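Clerkadico

Clerkadico is a filled hard candy made by boiling sugar with barley malt syrup and wrapping the cooled shell around a soft center of salted licorice or coffee cream. It is sold loose by weight and in small paper bags, mostly in candy shops and at train station kiosks. The name is used both for the candy and for the small company that makes it.
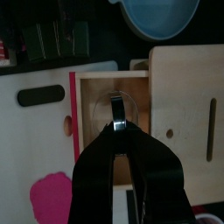
This page was last edited in May, at 11:44.

History

The candy was first made by the Alexiou confectionery, a family shop that also sold nougat and sugared almonds. The original recipe had no filling. Coffee cream was added after the shop bought a secondhand drop roller from Kornon, a maker of cough drops that was closing one of its lines. The licorice version followed five years later and soon outsold the first.

When the Alexiou shop closed, the recipe and the name passed to its former head boiler, Mikkel Bach, who moved production to a larger kitchen and dropped the almonds and nougat. The company has made only boiled candy ever since.

Production

Sugar, water and malt syrup are boiled in open copper pans until the syrup reaches 300 degrees Fahrenheit, the hard crack stage. The batch is poured onto an oiled slab, folded by hand and pulled until it turns pale. The filling is warmed separately and laid in the middle of the pulled sugar, which is then rolled into a rope and cut. One batch yields 44 pounds of candy. Pieces are dusted with fine sugar to stop them from sticking and are packed the next day.

Varieties

Coffee cream and salted licorice are sold all year. A ginger variety is sold in winter. A lemon variety was withdrawn after complaints that the filling leaked in warm weather.
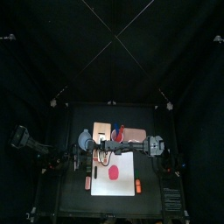
Hidayah Sembiring wrote that the lemon pieces were the best of the lot and that the licorice "tastes of the bag it came in," a view few other reviewers have shared. She also found the ginger too mild, and preferred the coffee pieces when they were a few weeks old and the shell had begun to soften.

Similar products

Clerkadico is often compared with Jita, a filled malt drop of much the same size. Jita has a thinner shell and a chewier center, and is individually wrapped.

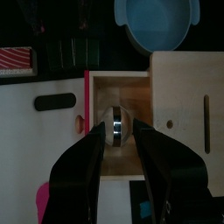 Jita also uses corn syrup in place of part of the malt, giving it a lighter color and a less bitter taste. The two are sometimes sold mixed in the same jar, although shops that do so usually keep the licorice pieces apart, as their smell passes easily to other candy.

See also

Barley sugar
Hard candy
Salted licorice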